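Le plaisir retrouvé des cartes postales

J'ai recommencé à écrire des cartes postales au mois de mai, et je ne m'arrête plus ! Tout est parti d'un tiroir que je vidais chez moi, où dormait une pile de cartes vierges achetées en vacances et jamais envoyées.
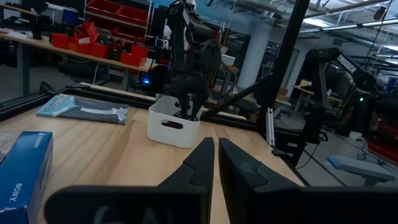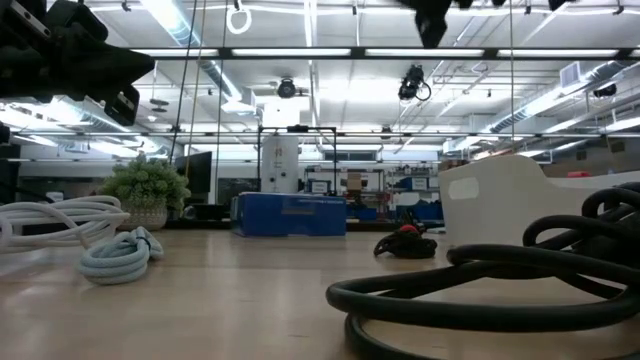
Publié en juin par l'auteure du blog — Catégorie : Papier et correspondance

Il y en avait 50, dont une bonne moitié d'Akirbridge, ce petit port où j'ai passé deux étés à manger des gaufres sous la pluie. Des phares, des chats sur des murets, un panorama aux couleurs complètement passées (ma préférée, évidemment). Je me suis dit que j'allais en envoyer six, pour voir.

Quel bonheur ! On s'installe, on choisit la carte en pensant à la personne, et puis on se retrouve devant ce petit rectangle blanc où il faut tout faire tenir. Au début j'écrivais trop gros et je finissais dans la marge, à la verticale, avec la signature coincée contre le timbre. Maintenant je commence par une petite chose vue le matin même : un merle, une affiche mal collée, le goût des premières cerises. Le reste suit tout seul.

Côté stylo, j'ai essayé plusieurs encres, et sur les cartes glacées c'est la catastrophe — ça bave dès qu'on pose la main. Je garde donc le stylo-plume pour les cartes mates et je prends un bille tout bête pour les autres.

Et les réponses ! Ma tante m'a renvoyé une carte de Zandemley avec une recette de confiture écrite si petit qu'il m'a fallu une loupe. Une ancienne voisine a répondu par une lettre de quatre pages. Je les range dans une boîte à chaussures, debout, par ordre d'arrivée.

Il me reste encore des phares à envoyer. Si vous en voulez un, laissez-moi un petit mot dans les commentaires !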